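Search this site Enter keywords Go

Elard > Commissions > Reports to funders > Jitaru

About News Exhibitions Commissions Studios Support us Contact

Jitaru: moving image commission
Second progress report
3/14/23
Prepared by Xuelian Han, commissions manager, Elard

Summary

The commission is on course to open at Elard in August. Filming is finished. Editing is under way and a rough cut exists for two of the three channels. The sound is behind, and we ask below for permission to move money between budget lines to deal with this. We are not asking for any extra money.

Work since the first report

Iulian Cozma has completed the filming for Jitaru. As set out in the proposal, the work is a three-channel video installation made with people who used to work at the Mullen rope yard. Each person was asked to repeat, without tools or materials, the hand movements of their old job. Seven people took part. One more had agreed but withdrew for health reasons, and Iulian decided not to look for a replacement.

Filming took six days, one more than planned. The extra day was needed after the first session, when the black backdrop showed up as a dull grey and the takes could not be matched with the rest. Those takes were done again. The cost was met from the contingency.

There are 363 usable takes. Iulian has logged them all by person and by movement, and the log will go into the archive with the finished work. Everyone filmed has signed a release and has been paid the agreed fee.

Editing

The left and centre channels have a rough cut. The right channel is still loose and will probably change the most. Iulian wants the three channels to run at slightly different lengths, so that the same gestures do not meet in the same way each time round. We have tested this on the monitors in the edit room and it plays without trouble. It has not been tested at full size.

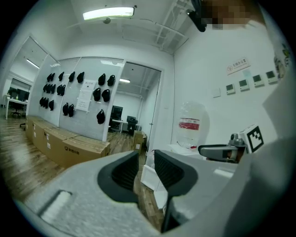
Sound

The first report said that Jaden would deliver a sound mix by the end of the winter. This has not happened. The recordings made at the yard had too much traffic on them, and Jaden has asked to record again indoors. We agreed to this. The new recordings are booked and the mix should follow the picture edit.

Installation

The main gallery has been measured and the three screens will hang in a shallow curve. We had intended to hire projectors from our usual supplier but have been offered the loan of a matching set by a partner gallery. We are waiting for this in writing. If the loan falls through we will go back to hire, for which the money remains in the budget.

The floor of the gallery will be carpeted for the run of the show to cut down echo. Seating is still to be settled. Iulian would prefer low benches without backs, and our access group has asked for at least some seats with backs and arms. We expect to provide both.

Budget

Spending is within the total. We would like to move £200 from print to sound, to cover the extra recording. The printed guide will be a folded sheet in place of a stapled booklet. Please let us know if you need this request on a separate form.

Next steps

Finish the right channel and send a full rough cut to you for comment.
Complete the sound recording and mix.
Confirm the projector loan.
Invite the people who were filmed to a private viewing before the opening.

The third report will follow once the work is installed.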